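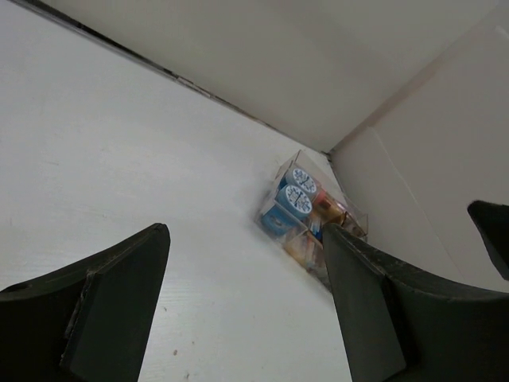
## Unit 4: Awareness Days and Staff Wellbeing Events

These notes accompany the fourth session of the module and should be read before the seminar. Students following the part-time route submit the same task in September.

### 4.1 Terms

An *awareness day* is a fixed date given over to one subject, usually a health matter. A *workplace event* is whatever an employer chooses to do on or near that date. The two are often confused in staff newsletters, and marks are lost each year for treating them as the same.

### 4.2 Case: Dasteo, Sinham office

Dasteo employs 284 people at Sinham. Its hearing awareness week consisted of:

- a quiet hour each morning, with telephones diverted
- free hearing checks, for which 19 appointments were offered
- a short talk on headphone volume, repeated for the late shift

The budget was £800, most of it spent on the checks. All 14 team leaders were asked to attend the talk, and attendance by other staff was voluntary. The Wernuvholm office held the talk only - it had no suitable room for the checks.

### 4.3 Points for discussion

1. Attendance figures show who came. Consider what else an employer could record without asking staff for private medical details.
2. Night staff are frequently left out of such events. Suggest two changes to the Sinham programme.
3. Should managers take part alongside their teams, or separately?

### 4.4 Written task

Draft a one-page plan for an event at an office of your choice. State the costs, the notice given to staff and the arrangements for those who prefer not to join in. Plans are due by 5th March and should be submitted through the module page.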